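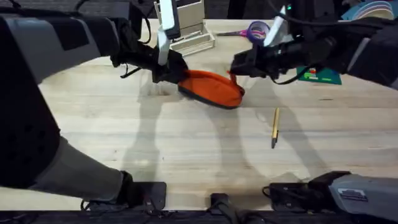 Ticket: Uneven grip on soft items during two-arm handover, Flistasard fingers

Support > Manipulation Cells > Grippers and Fingers > Closed Tickets

6 min read
4 comments

Product: Flistasard finger set, fitted to both arms
Controller: Slanina, both arms on one controller
Site: Storimo evaluation bench
Handled by: Pletholm Technical Support
Severity: Medium
Status: Closed with workaround; one item transferred to engineering

Reported problem

The customer is comparing the Flistasard finger set with the stock fingers supplied with the arms. The comparison task is a handover of one soft orange item with a dark border. One gripper takes an end of the item, the second gripper takes the other end, and the first gripper then opens. The task is run in both directions.

The customer reports that the left-to-right handover performs as expected, but that the right-to-left handover fails often enough to make the comparison unusable. In a failed handover, the right gripper reports a completed grasp, the left gripper opens or closes on command, and the item then slides out of the right fingers or turns between them. No fault code is raised. The stock fingers do not show the same difference between directions.

The customer asked whether the right finger set was defective and requested a replacement.

Information requested at intake

Support requested the following before approving a replacement:

- The force and width settings for each arm, exported from the controller and not copied by hand.
- The grasp log for a full comparison run.
- Wrist camera and fixed camera views of the bench during the task.
- Confirmation that the fingers had been torqued to the value on the fitting sheet.

All items were received on Friday. The grasp log covered 168 handovers, divided evenly between the two directions and the two finger types.

Initial findings

The exported settings showed the same force limit on both arms. The closing widths were different. The left arm was using the width profile supplied with the Flistasard set. The right arm was still using the profile for the stock fingers, which stops the closing motion earlier. On a rigid part this makes little difference, as contact is reached before the width limit. On a padded part, the fingers can reach the width limit while the material is still giving way, and the controller then records the grasp as complete.

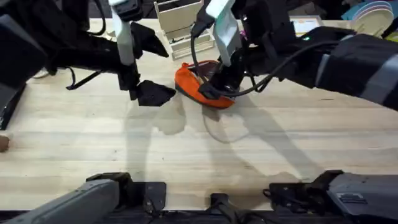

Support therefore asked the customer to load the correct profile on the right arm and to repeat the right-to-left direction only. The customer was also asked to leave the item, the approach heights and the fixed camera as they were, so that the second run could be compared with the first.

The customer replied that the profile had been loaded on both arms during installation. A review of the controller event list confirmed this. The right arm had been restarted afterward, and the Slanina controller had returned it to the last profile saved to its own storage. The left arm had not been restarted. This behavior is described in the controller manual, but it is not mentioned in the Flistasard fitting sheet.

Second run

With the correct profile saved and confirmed after a restart, the customer reported a clear improvement. Most of the remaining failures shared one feature: a finger had entered the opening or fold of the item instead of closing across its outside. When this occurs, one layer of material is held instead of two, and the item is free to rotate. The customer noted that it happened with both arms, although more often with the right.

Support reviewed the approach path and made three observations.

1. The approach angle was steep. The lower finger reached the item first and tended to lift the near edge before the upper finger arrived.

2. The grasp point had been taught with the stock fingers. The Flistasard fingers have a longer taper, and the taught point places the tip 6 mm farther into the item than intended.

3. The item was placed by hand before each attempt, and its angle on the table varied. This is acceptable for the comparison, but the angle should be recorded with each attempt so that it can be considered when the results are read.

Wrist camera check

The customer asked whether the wrist cameras could be used to detect this condition before the fingers close. Support considers this practical with limits. At close range the fingers take up a large share of the view, and the gap between them has to be kept clear in the detection region. The ribbed inner faces of the fingers can also be picked up by an edge detector as part of the item. A mask should be drawn for each finger at the fully open width and again at the taught width.

Exposure should be fixed before the masks are drawn. The pale tabletop can become washed out under direct light, and with automatic exposure the outline of the item will shift as the arm moves in and out of its own shadow. The customer was advised to set exposure against the bare wood and to check it again with the item between the fingers.

Small printed labels should not be used as a reference for locating the item. They are often too blurred or too steeply angled to read at the grasp position.

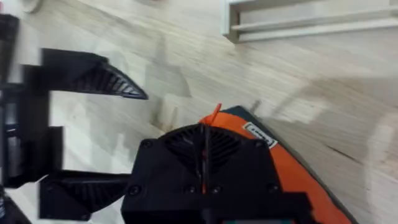

Changes applied

- Both arms: Flistasard width profile loaded, saved to controller storage, and confirmed after a restart.
- Both arms: grasp point taught again with the Flistasard fingers fitted.
- Right arm: approach angle made shallower to match the left arm.
- Both arms: a short pause added between contact and release, so that the padded material can settle before the second gripper takes the load.
- Both arms: wrist cables checked through the full range of the task. Loops below the wrist should have enough slack for rotation, but should not be able to reach the item or the opposite gripper.

The cable check was added by support and was not part of the original request. During a handover the two wrists are close together, and a loop that is harmless in single-arm work can catch on the other arm's fingers.

Third run

The customer repeated the task in both directions with both finger types. The difference between directions was no longer present in the log.

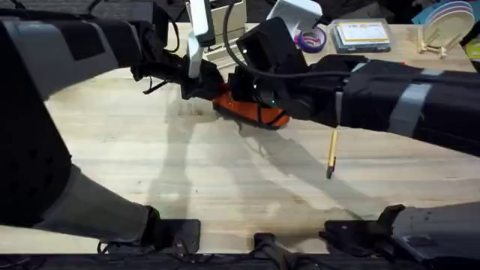

The customer also reported that the Flistasard fingers held the item with less slipping than the stock fingers when it was taken near one end, and that the two types were about equal when it was taken near the middle. Support has recorded this as customer feedback. It should not be read as a rated performance figure, as only one item was used and its placement was not controlled.

Resolution

No defect was found in the right finger set, and the replacement request was withdrawn by the customer. The failures were attributed to the width profile being lost at restart and to grasp points carried over from the stock fingers.

The following item has been transferred to engineering: the Flistasard fitting sheet should state that the width profile must be saved to controller storage on each arm separately, and that taught grasp points must be checked after any change of fingers.

Customers who see the same symptoms should export the settings from both arms after a restart and compare the width values before opening a ticket. If the values match and the handover still fails in one direction, please attach the export and the grasp log to the new ticket and refer to this one.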